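About Starnis

Starnis is a small test shop for robot arms, grippers, cameras and controllers. Companies send us hardware or ask us to borrow it, and we tell them how it behaves on their parts.

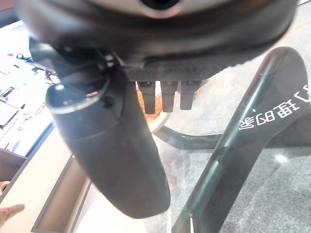

What we do

Most of our customers already know they want a robot. What they don't know is which gripper to put on it, where the camera should go, or whether the controller they have will keep up. We try the options side by side on the same task and write down what happened.

A standard comparison covers up to 6 grippers. Each one gets the same parts, the same starting positions and the same time limit. We run 40 picks per part per gripper, and we keep the video from the wrist camera for every run, including the bad ones. The customer gets all of it along with the report.

We also do shorter jobs. A common one is a camera check, where we mount a customer's camera at the wrist and find out how much of the view the fingers take up when they are open, half closed and closed. Finger shape matters a lot in this. A wide fingertip can hold a soft bag well and still hide the thing you are trying to pick up. We have moved a camera by a few millimeters and changed the result more than a new gripper did.

We don't sell hardware and we don't take a commission from anyone who does.

How we started

Kwan-ho Wan and Mei-kuen Kuo worked together at Bullix, a packaging company, where they were asked to pick a gripper for a line that handled pouches and small boxes. The data sheets were hard to compare. One maker gave grip force at the fingertip, another gave it at the base of the finger, and a third gave only a maximum weight. They ended up building a test bench in a spare bay and trying everything themselves.

Other plants heard about the bench and asked to use it. They opened Starnis the following March with two arms and a secondhand controller. That controller is still in use for older setups.

Who we are

Kwan-ho Wan runs the test floor. He plans the comparisons and is the person to call about scheduling.

Mei-kuen Kuo handles cameras and lighting. She wrote the calibration steps we use each time a camera is moved.

Tsz-kin Lau looks after controllers and wiring. If your arm and your gripper speak different protocols, he will be the one asking you for the manuals.

Cheuk-hei Man designs and prints adapter plates, brackets and replacement fingers. Most grippers that come in need at least one part made before they fit on the arm.

Man-lok Yen writes the reports and keeps the records. Our library now holds results for 91 gripper and part pairings. Customers can ask for any of them except the ones covered by a confidentiality agreement.

Our software

We log every run in Livley, a program we wrote for our own use. It lines up the video with the joint positions and gripper commands, so you can stop at the moment a part slipped and see what the arm was told to do. Customers can open the files without buying anything. There is no Mac version yet.

Working with us

Send a few samples of the part you need to pick up - 30 is enough for most jobs - and a short note about the speed you need and the space you have. Food has to be sealed. We can't take anything that needs cold storage.

Comparisons usually take three weeks from the day the parts arrive. Camera checks take two or three days. You are welcome to come and watch, and we would like you to, especially on the first day when the setup can still be changed. Safety glasses are at the door.

Samples are sent back at the end of the job unless you tell us to recycle them.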